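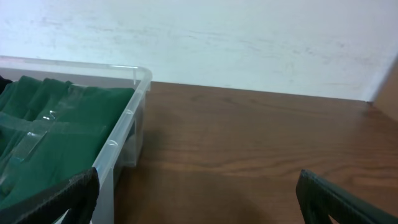 Dark green fabric folded inside a clear plastic storage bin.

How does a game remember where you got to?

Imagine you have been playing a game called Jorkholm all afternoon. You have crossed the marshes, found the brass key, bought a rather silly hat and made friends with a goat. Then somebody calls you down for tea and you have to switch everything off. When you come back the goat is still your friend, the key is still in your bag and you are still wearing the hat. How did the game know?

The answer is something called a save file, and once you understand how one works you will probably start noticing them everywhere (I certainly did, and I've been boring my family about it ever since).

What is inside a save file?

You might think that the game takes a sort of giant photograph of its whole world, with every tree and every cloud and every pebble in it. It could try, but the file would be enormous and it would take ages to make. Most of the world never changes, you see. The mountain is in the same place whether you are playing or your cousin is, so the game already has the mountain stored away with the rest of its pieces. All it has to write down is what is different about your turn at it.

So a save file is mostly a long list. If we could read the one from Jorkholm in ordinary words, part of it might go like this:

Player's name: Chelsea Pickering
Place: the bridge at Istum
Coins: 822
Hearts left: 6
Brass key: yes
Hat: the silly one
Goat: friend

When you press Continue, the game reads down the list and puts everything back. It builds the bridge at Istum from the pieces it already has, stands you on it, drops the coins into your purse and fetches the goat. It does this very quickly, although not always quickly enough for people who are in the middle of an adventure! While you are staring at a loading screen, this is one of the jobs that is going on behind it.

Yes and no switches

A lot of the list is made of little yes or no answers. Have you opened the chest in the mill? Yes. Have you talked to the ferryman? No. The people who make games call these flags, and you can picture a long row of them, some up and some down. A big adventure can easily have 2000 of them, and each one takes up hardly any room at all.

Flags are also where some very funny mistakes come from. If a programmer forgets to put a flag up when you beat the giant, the giant will be waiting for you again the next time you play, as cross as ever, and the villagers may thank you for getting rid of him while he is stamping about behind them. A mistake like this is called a bug, and finding them is a proper job that grown-ups do.

Where does the file live?

Sometimes it lives on the machine you are playing on – the console, the tablet, the phone or the computer. Sometimes a copy is sent over the internet to a bigger computer a long way off, and people call this saving to the cloud, although there is no cloud involved and it would get terribly damp if there were. The nice thing about a copy kept far away is that if your tablet falls in the bath, the goat may well be safe.

In the old days some games couldn't save at all. Lionel Sugden, who grew up in Sornthorpe and used to play on his big brother's machine, had to copy down a password at the end of each level, 11 letters and numbers all in a jumble, and type it in again the next time. The password was really a tiny save file that you kept on paper. If your handwriting was messy and your S looked like a 5, you went back to the beginning, and Lionel went back to the beginning rather a lot.

Why must I not switch off while it is saving?

You have probably seen a little spinning picture in the corner with a message asking you to leave the power on. While it is spinning, the game is part of the way through writing its list. If the power goes just then, the list may stop halfway down, and a list with its bottom half missing can be hard to read. Careful games write the new list beside the old one and only throw the old one away when the new one is finished, but it's still a good idea to wait. 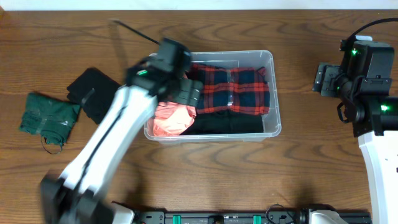

A folded red and black plaid garment in a see-through bin on a wooden table.

Something to try

Ask a friend to play a board game with you, and stop in the middle. Before you put it away, write down everything you would need to set it up again exactly as it was. Where is each counter? Whose turn is it next? Which cards does each person have, and what order is the pile in? Put the game back in its box, have a biscuit, and then see whether you can carry on using only your list.

You will very likely find that you left something out (whose turn it was is the usual one). Add it to your list and have another go tomorrow.

Words to know

Save file: the list a game writes so that it can put things back as you left them.

Flag: a yes or no answer kept by the game.

Autosave: when the game writes its list without being asked, perhaps each time you walk through a door.

Bug: a mistake in the game, such as a giant who won't stay beaten.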